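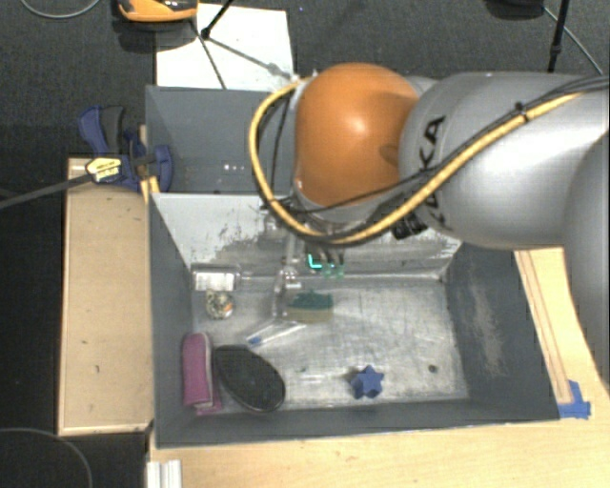
Arm over the main bin, with the yellow cable looped around the wrist

Clirstead Community Help > Automation > Pick and place

Arm stops itself over the bin, always on the same kind of move

Olesia Dovhaniuk
Oct 24, 2026

Hi all, I'm hoping someone has run into this before I lose another weekend to it. We have a big arm picking mixed odds and ends out of a metal bin (a sponge, a zip pouch, a little blue star block, that kind of thing) and since August it has been throwing a protective stop in the middle of a run. The log says "collision detected, axis 6" and gives code 1406, but I've stood there and watched and it isn't touching anything! It's up in the air over the bin when it quits.

What I've noticed so far: it mostly happens when the pick is near the left wall and the wrist has to swing way over to get the fingers lined up. Picks in the middle are fine all day. I dropped the speed from 70 percent to 50 and it got better for an afternoon — then it came right back. Payload numbers look right to me. We did swap the gripper in August, and I may or may not have re-entered the center of mass afterward. I'd like to just turn the collision sensitivity down and get on with my life, but my coworker gave me a look when I said so. Is that look deserved?

Semeniuk
Had the same thing. Raised the threshold, went away. Never looked back.

Yurii Antoniuk
Please don't do what the post above says, at least not first. That stop is there for whoever has their hands in the bin.

I'd bet on your cable. You've got a wide loop of the yellow stuff going around the orange joint, and then it's tied off up on the link. When the wrist turns far enough one way the slack runs out and the cable starts pulling, and the controller feels a force it can't explain, so it calls it a collision. We had this on our cell at Irnholm and I spent two days blaming the gripper.

Easy check: drop to your slow manual mode and jog axis 6 toward the bad side while you watch the loop, standing outside the reach. Write down the angle where it goes tight. Ours was 77 degrees, yours will be something else. If that's where your stops are happening, move the tie to give it more slack (but not so much that it can snag on the bin wall), then put a software limit on the axis just short of the tight spot.

And do re-enter the gripper data — "may or may not" means you didn't, ha. A wrong center of mass can set off the same fault. Look the cable jacket over for rub marks too, and the thin black ones that run with it.

Olesia Dovhaniuk
Okay, I didn't. Mass data is going in first and then I'll jog it Monday. Do you use the Prosar clips for the cable or just plain ties?

Yurii Antoniuk
Plain ties, snug but not crushed. Post the angle when you have it.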